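Small Towns Should Keep Their Night Buses

The council in Ledlow proposes to end its two late routes in January. The saving is real, and it is small. Almost 80 riders a night would lose their way home.

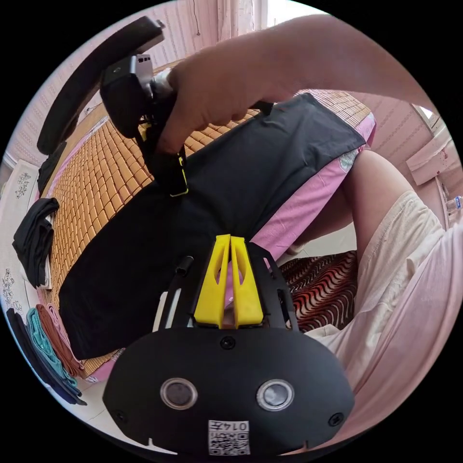

Who Rides After Dark

Hospital cleaners, bakers and students make up most of the load. Few of them attend budget hearings, and their views are seldom recorded.

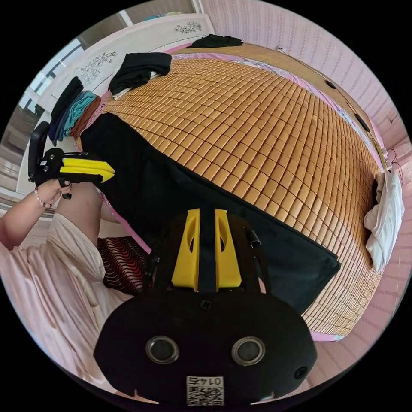

PORHOLM, January

Our neighbors here cut their last bus at 11 p.m. and now pay for taxis under a separate contract. The council should study that bill before it votes.

A fare increase would be fairer,

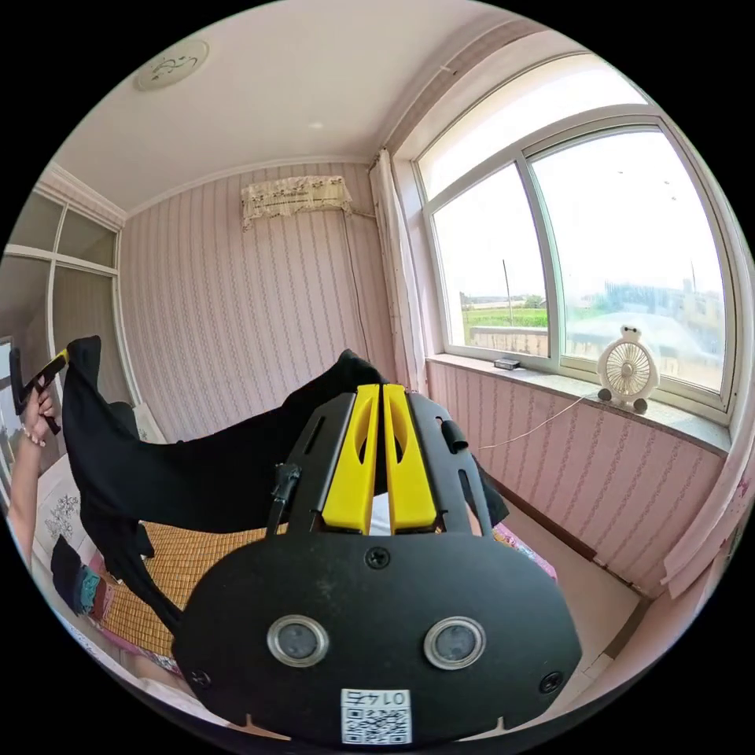

provided that it applied to all routes and was reviewed after two years.

Aqeel Naqvi writes on local government.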